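I have been meaning to write again since March, and now it is Thu 19 July, so please forgive me the long silence. The summer is slow in Barport and I finally have time for the subject I enjoy most, which is small things on a table.

Some of you asked me by e-mail why I care so much about white backgrounds. The reason is simple. When I started to collect blocks, I put them on my kitchen table, which is brown and has a strong wood pattern, and I could never decide which colors I liked together. The table was always mixing in its opinion. Now I look at every color on white first, and only after this I decide if it goes to the shelf.

The pair I want to show today is red and teal. 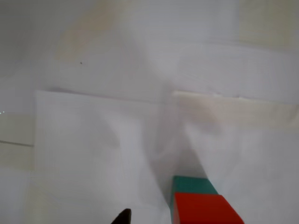 *Red in front, teal behind. The red is the louder one.*

I did not expect to like them so much. In my language we have no good everyday word for teal, we say "sea green" or "duck blue" depending on the family. My first dictionary, a thick one from Gastik with 3,395 entries, did not have it at all. So for years I called this color simply green, and people corrected me. I think now that both sides were a little bit right. Next to red it looks more green to me, and when I think of it alone I remember it as blue.

Now some words about the paper, because this is where I made the most mistakes in my own attempts. At first I bought a roll from Cokenico. It was cheap and very white, but a roll always wants to be a roll again. I put books on it for seven days and the corners still came up. Single sheets are much easier. You lay them so that one goes a little over the other, and you fix the borders with masking tape. I prefer masking tape to the clear one -- it comes off the table without leaving glue, and you can see where it is, so you don't forget a piece.

My method, if somebody wants to try:

- Clean the table and wait until it is dry.
- Start with the biggest sheet and tape one long side first.
- Smooth it with the flat hand toward the other side, then tape there.
- Press the tape with a spoon.

Small wrinkles will stay. I used to fight with them, but I stopped.
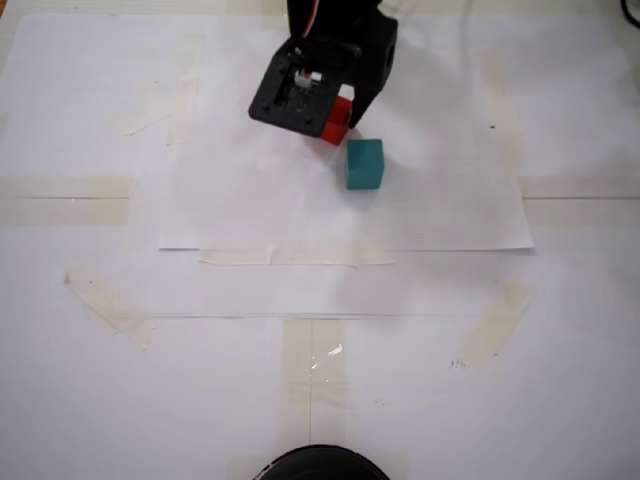
*Tape along the bottom edge of the paper, and the teal cube on the sheet.*

About the tape there is one more thing. The beige color is warm, and near the white paper it becomes a third color in the arrangement, if you want it or not. I like it. A reader in Radu wrote to me that she uses white tape for this, and she is probably more serious than me. I have 12 rolls of the beige one in the drawer, so the question is decided for some time.

Then comes the distance between the blocks. If two cubes are pressed together, I see one object with two colors. If they are far, I see two objects and I don't compare them anymore. What I like best is when the corners nearly touch and one cube is turned a little. The narrow white gap does a lot of work there.

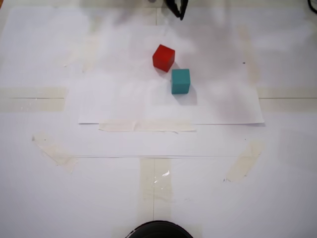
*Corner to corner. The shadow of the teal one goes down and to the right.*

Please look also at the top faces. The red is brighter on top, going slightly to orange, and on the sides it is deeper. I tried once to paint this with watercolor and I needed three different reds for one small cube. The teal was easier, I only added water for the top.

My own collection has now 100 blocks, most of them from flea markets, and the shelf is full. I should give some away before I buy more, but I say this every summer. Next time I will write about yellow, which is very difficult on white paper, and maybe I will need a gray sheet for it. If you know a gray paper that is not too blue, please write me the name of it in the comments.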